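The rules said the robot had to pack a bag of groceries in 260 seconds without a human touching it, and the rules defined groceries as "ordinary household items of the team's choosing." Team Vindness had chosen candy. Jabari Chege, team captain by virtue of owning the laptop charger, had defended this at the May planning meeting on the grounds that candy was ordinary in his household.

The robot was named Bermúdez, after a substitute teacher who had also moved slowly and seldom finished what he picked up. It had two arms. The left one was called Hiso and the right one was called Kemo, and the club had long ago stopped speaking of them as parts of the same machine. Hiso was reliable. Kemo had a temperament.

"Run 31," Jabari said into his phone, for the log. "Fox's, both kinds. Paper bag. Kemo has been spoken to."

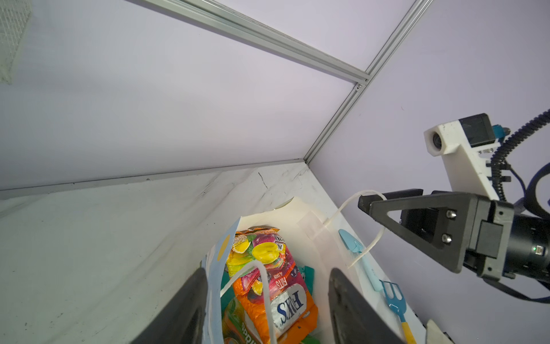
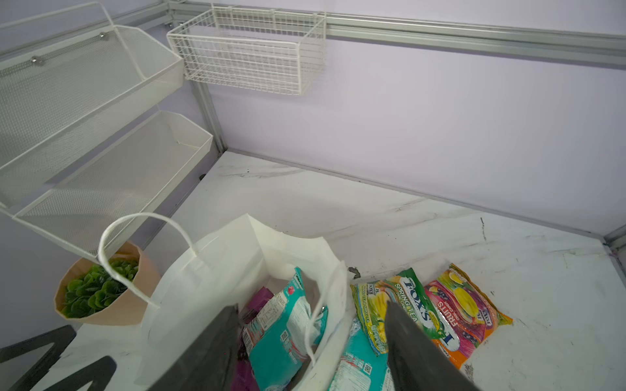 "Is Spring Tea a flavor or an event?" asked Dot, who wrote most of the code and ate most of the groceries.

"It's a candy. Focus."

"I'm focused. I'm asking what it tastes like when you win."

The problem, as Dot had explained on the whiteboard with an unkind drawing, was handles. A cracker box has no handles. A can of soup would never dream of having them. But a shopping bag has two, and they stand up and wave around exactly where a gripper wants to go, and Bermúdez had been trained by students who moved handles out of the way without noticing they were doing it. So the robot had learned everything about packing a bag except that.

Mr. Oyelaran, the advisor, looked up from a stack of quizzes. "What did it learn instead?"

"Confidence," said Dot.

They had 600 practice runs planned and a regional in 4 weeks. Jabari did the division on the back of his hand, in pen, and then pulled his sleeve down over the answer.

"We could use a box," he said. "The rules don't say bag."

"The rules say bag on page one."

"They say it once."

Dot reset the arms. Hiso went to its starting position with the air of a clerk returning from lunch. Kemo twitched, considered the matter, and followed.

"Run 32," Jabari said. "Same groceries, minus one, Dot."

"It was a calibration piece."

"How was it?"

She thought about it while the motors hummed.

"Event," she said, and pressed start.

Contact the Vindness Review | © 2019 Vindness Review | Back to top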